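Speaker notes — "Scoping a small consulting job"
Osian Nicholas, Prarkden meeting, October 22, 2025

Start slowly. Say thank you to Wyn Pugh for the invitation. Mention the handout is on the chairs, two pages, and they may write on it.

First slides: title, then the agenda.

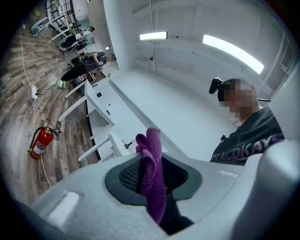
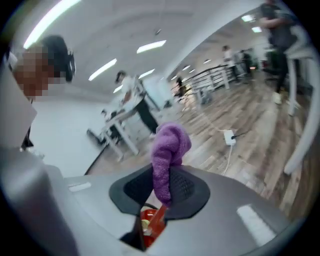
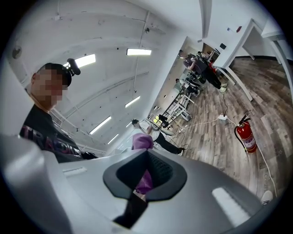 Agenda slide. Read it aloud one time only.

Part 1. The first meeting
Ask who here has written a proposal after only one phone call. I have done it many times. Tell the Drandau story: they asked for "a review of staff training", I wrote 30 pages, and the manager wanted help with one difficult team. Pause here.

My rule now — no proposal before I have spoken with the person who pays and with one person who does the work. At Hosley these two did not agree even on what the problem was called.

Part 2. The price
This part is the one people write to me about afterwards, so don't hurry. Show the Hosley table. I quoted 60 hours and worked 80. Explain where the other hours went: phone calls, a second workshop, and a report which Fuseini Aryee asked me to write again for the board. He was right to ask, but it was not in the agreement and I was too shy to say so.

Show the sentence I use today: "Changes to this work will be priced before they are started." Let them copy it down.

Part 3. When the client goes quiet
Drandau stopped answering in January. Invoice 2267 was still open. I thought they were unhappy with me. Rhodri Gittins told me to ring them, and they had only moved offices. (Smile, let people laugh.)

If time is short, skip the slide with the email templates.

Questions
If somebody asks about contracts, I am not a lawyer — send them to Wyn Gittins, who has her own session after lunch.

Last slide: my email address. Leave it on the screen while people pack up. Take back the clicker.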